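Teleop demos drifting to one side, policy goes wide of the can

Forum > Imitation learning > Data collection

skumo_dave
Saturday, 9.40 am

Right, quick one before I go back in the lab. Teaching a pick in sim by remote control, wrist view, two-finger gripper, soup can on a plain grey table. Recorded 2,000 demos, kept 1,867 after binning the ones where I knocked it over or gave up. Trained overnight. Policy comes down nicely, fingers open, then stops with the can off to one side and closes on nothing. Every time. Same side too.

Loss looks fine. Checked the calibration twice. Controller is a Zomeck, the old one with the sticky trigger.

Where it sits just before it closes:

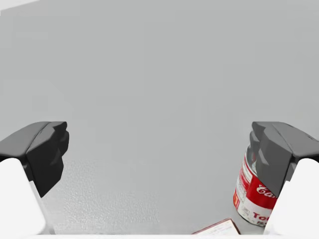
Tried another 200 demos on top with the can started in different places, no change that I can see. Do I just need more data or am I being thick?

pelican_crossing
10.05 am

More data. 2,000 isn't much if the can moves around.

torque_wench
10.12 am

Disagree with pelican. If it misses the same side every time thats a bias, more of the same demos gives you more of the same bias. Who drove? All you?

skumo_dave
10.20 am

All me. Right handed if that matters.

torque_wench
10.31 am

It matters. I bet you come in from one side and shuffle across at the last second. Watch 10 of your own at half speed. I did this with drawer handles and was horrified.

Also can is mostly behind the right finger in your still. Bottom half of the label and the foot of it are about all that's any use. If you were driving off a second view on your monitor and the policy only gets the wrist one, you knew where the can was and it has to guess.

skumo_dave
10.38 am

...yes I had the overhead view up. Policy doesn't get it.

torque_wench
10.39 am

Well there you go then

pelican_crossing
10.52 am

Still think its too few tbh. Can is in view, "Cam" and "Tom" are both readable, a half decent encoder should cope with that. People train on worse.

Gearóid Lynch
11.15 am

Readable to you. It isn't reading the label, it's matching red and white blobs next to a dark finger pad. And the can is BEHIND the finger, so depth is a mess as well, not only left and right.

What we do on the Truvusell rig: driver only gets the policy's views. No overhead, no peeking. First day everyone hates it and the demos are slow. But you get proper corrections in there, backing off, having a look, coming in again. Without those it has no idea what to do once its off line.

Wouldn't bin the failed ones straight away either. If you knocked it but recovered, cut the knock out and keep the recovery.

pelican_crossing
11.22 am

Keeping bits of failed demos is asking for trouble. Where do you cut? Everyone cuts differently.

Gearóid Lynch
11.30 am

By eye. Boring afternoon, fair enough. Only a handful are worth it.

verv_head
12.10 pm

Using the Ververidis plugin? Check the action delay. Mine was logging the stick a few steps behind the picture and it looked a lot like this. Cost me most of May.

skumo_dave
12.48 pm

No, own logger, but will check the delay anyway, cheers.

Watched 10. torque is right, I swing in wide and then slide over on nearly all of them. Embarassing. Four have a pause right where the policy stops, think that's me glancing at the other monitor.

Plan: overhead off, redo 200 from scratch with just the wrist view, train on those alone first and see where it stops. Not mixing with the old lot yet.

torque_wench
12.55 pm

Good. And get someone left handed to do half

pelican_crossing
1.03 pm

200 won't be enough, but post the result either way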